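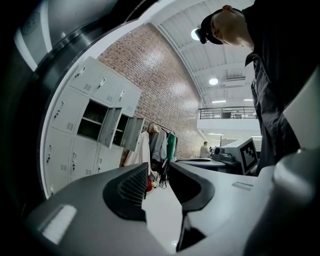 Grip pads on a hand-held gripper need cleaning more often than any other part, and they usually get it last. Dust from door handles, coat lint and skin oil all end up on the contact face, and the grip gets worse so slowly that the person holding the tool makes up for it by squeezing harder. On a black pad with fine parallel ridges, the dirt sits down between the ridges where a quick wipe misses it. Use a dry soft toothbrush first, along the ridges, then a lint-free cloth with a little isopropyl alcohol. Let the pad air dry with the fingers open before you use it again.

24/06/2020, by the Ortner bench
Reading time: 5 minutes

These notes are for the Ullow two-finger gripper, the one we keep on the bench at Torkusau. Most of them will do for any tool of the same general type, but check your own manual for screw sizes and torque.

When to do it

Wipe the pads at the end of every session. Do the full clean every 2,000 closes, or sooner if you have been handling cardboard. Cardboard is the worst thing for pads. Write the counter reading on masking tape and stick it inside the lid of the case. A notebook works too, but ours kept walking off.

Changing a pad

We use Stullura pads. Change both at once even if only one looks bad, otherwise the fingers meet off center and you will spend the afternoon adjusting something that was fine before.

Power off and take the battery out. Open the fingers by hand. Lift one corner of the old pad with a plastic scraper and peel slowly along the length. A metal blade will nick the finger, and the new pad will never lie flat over the nick. Clean off the old adhesive, dry the face, and set the new pad down from the tip back toward the root. Press for a minute. Leave it overnight before any real load goes on it.

Checking the opening

With the fingers fully open, measure between the pads at the tips. Ours should read 49 mm. If it comes up short after a pad change, the pad is probably sitting on leftover adhesive. If it was short before you started, look at the linkage.

Markers

Where the fingers carry printed square markers, treat the marker as part of the measuring system and keep cleaner off it. Alcohol lifts the ink on cheap prints and leaves a cloudy film on laminated ones. A dry cloth is enough. If a corner has started to curl, replace the print. Glue pushed in under the corner dries in a lump and tilts the square.

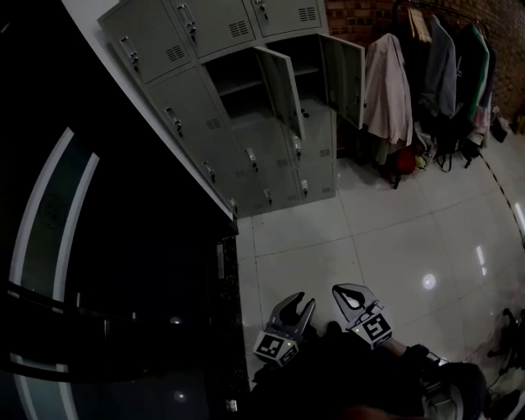 One reader wrote that matte prints had cured most of the tracking trouble on a similar tool, and that glossy ones had been fine until the overhead lights were switched on. We agree, and have gone over to matte for all our spares. The same reader recommended writing the print date on the back of each marker before mounting it. We had not been doing that and do now.

After replacing a marker, run the calibration again. Skipping it will save you a few minutes and cost you every measurement that follows.

Finger joints

Work each finger through its whole travel with the power off and feel for grit. A joint that catches in the same place each time usually has something in it. Blow it out with a hand bulb. Canned air is too strong at close range and drives the dirt further in.

One small drop of light oil on each pivot is plenty. Wipe off what comes back out, since oil creeps, and it will find the pads.
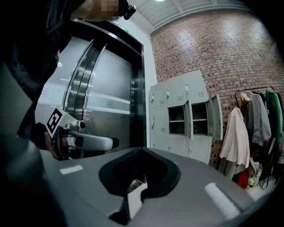
Check the pivot screws while you are there. They back out a little with use, and a loose one feels a lot like a worn joint. Snug them with the proper driver and put a dot of paint across the head and the housing so you can see next time if it has moved. Nail polish does the job.

Storing it

Keep the fingers slightly open. Pads left pressed together take a set and will show a flat spot the next morning. Lay the tool on its back in the case with no cable wound around the fingers. If the case has been in a cold car, leave it shut indoors for 4 hours before you open it.

Spare pads go in a closed bag, flat, away from the window.

Last updated: February, section on markers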